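Mini choppers and counter caddies: your questions

Last updated: December

Is a small electric chopper worth the space?
For crumbs and dry bits, maybe. I wouldn't buy one to replace a knife, whatever the box claims. 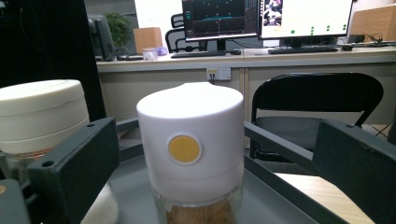
Castesbridge, December. A see-through bowl helps, as you can stop before it all goes to dust. One button is plenty. I've yet to meet a "turbo" setting I believed in.

Do I need a caddy as well?
Shops would like you to think so. The Nallcombe list has 34 of them. A tray with a handle does the job if you move things often.

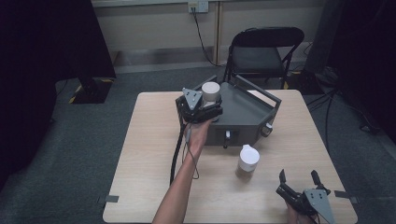
Dark grey tray and one white cup on the table, another cup held in a gripper.

Will tall jars stand safely on one?
On a flat part, yes. Carrying them is another matter, and I'd use 2 hands. 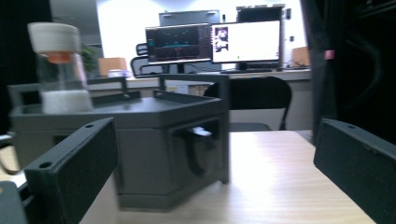
Are fancy shapes any better?
I doubt it. Corners collect crumbs, and a handle that looks clever can still pinch your fingers. Try lifting it in the shop,

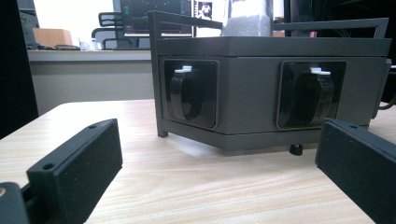

and with something heavy on top if they'll let you. An empty one tells you very little.

Related questions
Stondton storage jars: do the lids last?
Issahaku spice racks
Descaling a kettle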